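Kitchen Counter Setup: Perception and Planning Tips

Set the depth filter before tuning anything else. Speckled counters produce false points, and a 300 ms median window removes most of them.

Cap the planner at 2000 samples per query. Merier returns a usable path well before that.

Log every failed grasp with its joint state.
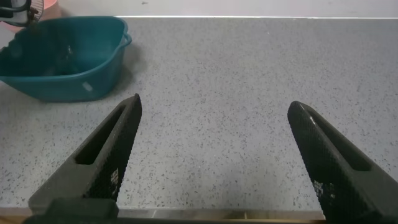 Collision margins belong in the scene file – keep them out of the grasp script. Model a tub like the teal one as four walls and a floor, with the handle as a separate body. A solid box blocks every grasp inside it.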